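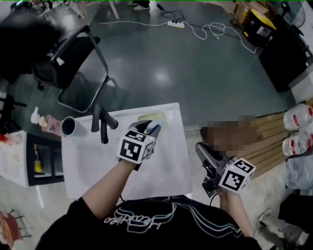

*Sink with sponge and scouring pad.*

**5 October 2021. Adhesive residue on glass sample jars, entry 3**

Work continued on label residue left by the Gedar paper labels. The July trial used hot water alone and was judged inadequate on jars stored longer than 30 days. The present trial compares two soaking solutions.

Set A: 14 jars, washing soda in warm tap water.
Set B: 14 jars, Skurix dish detergent in warm tap water.

Both sets were soaked for 30 minutes, wiped with a soft sponge, and rinsed. Scouring pads are not permitted on graduated glassware, and the same rule was applied to the jars.

Results: In Set A, 11 jars were clear of residue after one wipe. The remaining three kept a narrow band of glue along the label seam. In Set B, three jars were clear; the others were tacky to the touch and collected lint on drying.

A faint white film was noted on several Set A jars. It was removed with diluted vinegar and a second rinse. The film is attributed to hard water, although the supply to the Briggs annex has not been tested this year.

Lids were excluded from this trial. The liners swell in the soda solution, and a replacement stock has been requested from Eruvow.

Staff are asked to keep the treated jars on the lower drying rack until the tape test is complete. New labels should not be applied before then. The soda container is to be closed after use, as the contents had caked again.

Pending: tape test, both sets; repeat of Set A with a longer soak.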